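Demos, Demos, Demos - Zwischenstand aus dem Simulator

19. November 2024

Kurzes Update, bin eigentlich schon wieder auf dem Sprung. Enico lebt noch. Wer hier neu ist: Enico ist mein Feierabendprojekt, ein Arm mit Greifer, der Kleinkram vom Tisch in Schubladen räumen soll. Gelernt aus Vorführungen, also ich mache vor, das Netz macht nach. So die Theorie.

Im Juli hatte ich großspurig geschrieben, dass ich bis zum Herbst 3.000 Demos zusammen habe. Tja. Stand heute: 387. Brauchbare, wohlgemerkt. Der Rest ist Müll, oder halber Müll, oder ich hab vergessen auf Speichern zu drücken (ja, wirklich, einen ganzen Abend lang).

Alles noch in der Simulation. Die Szene heißt bei mir Skirholm, fragt nicht, ich brauchte einen Ordnernamen. Tisch, Schubladenschrank, Kleinteile, hässliche Fliesen. Die Fliesen bleiben aber, weil das Netz ruhig lernen soll, so ein Muster zu ignorieren. Gesteuert wird mit Drosesik, das ist mein selbstgestricktes Skript, das die Handbewegungen vom Controller auf den Arm überträgt. Läuft meistens. Ruckelt, wenn der Rechner nebenbei was anderes macht.

Ein paar Ansichten aus Skirholm, alles gerendert:

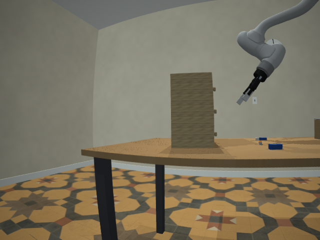
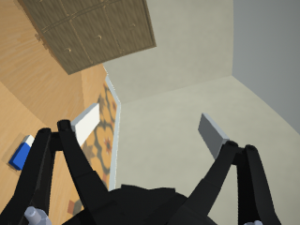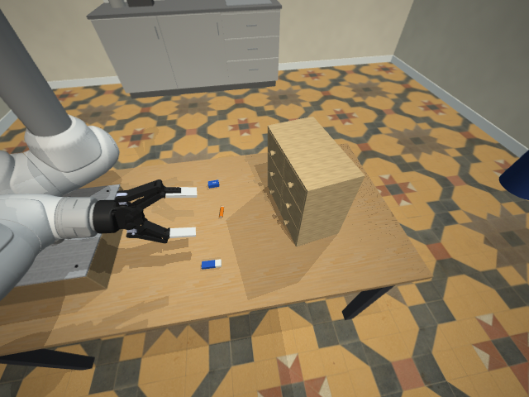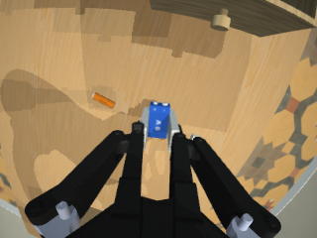
Was ich inzwischen kapiert habe: die Kameras sind wichtiger als ich dachte. Am Anfang hab ich nur von der Seite aufgenommen, mit so einer Übersicht über den ganzen Tisch. Sieht gut aus, bringt beim Greifen aber fast nix, der Arm verdeckt ständig genau das Teil, um das es geht. Mit der Kamera am Greifer wurde es schlagartig besser. Dafür weiß das Netz mit der Greiferkamera allein nicht, wo der Schrank ist, wenn es gerade woandershin schaut. Also beides. Also doppelte Datenmenge. Also neue Festplatte, grummel.

Dann das Thema Startpositionen. Ich Depp habe die ersten fast 200 Demos immer aus der selben Armhaltung gestartet. Ergebnis: ein Netz, das genau von dort wunderbar losfährt und von überall sonst ratlos in der Luft hängt. Jetzt würfelt das Skript vor jedem Durchgang, wo der Arm steht und wo die Teile liegen. Macht mehr Arbeit beim Vormachen, man kann nicht mehr im Halbschlaf durchklicken. Muss aber.

Und Batterien. Batterien sind gemein. Die kleinen runden rollen weg, sobald man sie schief erwischt, auch in der Simulation, die Reibung habe ich offenbar ganz ordentlich hinbekommen, haha. Der 9-Volt-Block ist viel gutmütiger, der hat gerade Seiten, zupacken, fertig. Dachte ich. Wenn er verdreht zwischen den Backen sitzt, kriegt man ihn nachher nicht sauber in die Schublade, dann klemmt die Ecke und der ganze Schrank wandert über den Tisch. Solche Versuche habe ich früher gelöscht. Mach ich nicht mehr. Die kommen in einen eigenen Ordner, und wenn ich die Korrektur noch hinbekomme (ablegen, neu ansetzen, nochmal), dann zählt das als gute Demo. Die sind sogar die wertvollsten, glaube ich. Sonst sieht das Netz ja nie, wie man aus dem Schlamassel wieder rauskommt.

Schubladen aufziehen geht so mittel. Die Knäufe sind klein, man muss recht genau treffen, und ich ziehe gern schräg. Vom Netz nachgemacht heißt das: es zieht auch schräg. Schlechte Angewohnheiten vererben sich 1:1, das ist schon ein bisschen peinlich beim Zuschauen. Hab mir jetzt angewöhnt, vor dem Ziehen kurz zu stoppen. Nur darf die Pause nicht zu lang sein, sonst lernt es rumstehen. Hatte ich auch schon. Stand da. Minutenlang.

Trainingslauf von letzter Woche, der Vollständigkeit halber: Verlustkurve hübsch, Verhalten weniger. Er greift, er hebt an, dann fährt er in Richtung Schrank und überlegt es sich auf halbem weg anders. Ich tippe auf zu wenig Beispiele mit schon offener Schublade. Oder ein Zeitversatz zwischen den 2 Kameras, das muss ich noch prüfen. Der Zweitrechner namens Lü rechnet gerade an einer Version mit kürzeren Aktionsblöcken, mal schauen was morgen früh da steht.

Nächste Schritte: mehr Durchgänge mit offener Schublade. Licht variieren, die Schatten sind mir bis jetzt zu gleichförmig. Drosesik endlich beibringen, dass es automatisch speichert. Und irgendwann die Dateinamen aufräumen, da liegen Sachen wie test_neu_neu_final drin und ich weis nicht mehr, was das war.

Falls jemand von euch auch Demos per Controller aufnimmt: wie löst ihr das mit dem Handgelenk? Also eurem, nicht dem vom Roboter. Meins tut weh. Kommentare sind offen, ich muss jetzt los.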